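Looking after a wire dish rack

29 January 2023

A coated wire rack will last for years if it is kept clean and allowed to dry out. Most of the ones people throw away have gone rusty at the joints, and that usually starts with a small chip in the coating.

Wash the rack once a week in hot water with a little washing-up liquid. An old toothbrush gets into the corners where the wires meet. Rinse it well and stand it upside down on a towel. If you have a drip tray, empty it every evening.

Limescale is the main problem in hard water areas. Mix 200 ml of white vinegar with the same amount of warm water, wipe it over the wires and leave it for ten minutes. Stubborn patches may need a second go. Don't use vinegar on bare metal where the coating has come away, and never mix it with bleach.

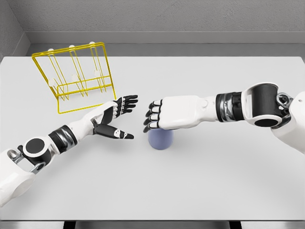
Chips should be dealt with as soon as you spot them. Rub off any rust with fine wet and dry paper, wipe the spot with methylated spirit and dab on two thin coats of enamel. I used a small tin of Darkano and the repair I did in November is still sound. Leave it a full day before the rack goes back into use.

Load plates from the back, largest first, and keep knives in a separate pot with the points down. Glasses dry faster if they are tilted slightly, as air can't get under a rim that sits flat. Heavy pans are better dried by hand.

Rubber feet perish in the end. Breto sells replacements in packs, but measure the wire first, as the push-on type has to be a tight fit.

Filed under: Kitchen, Cleaning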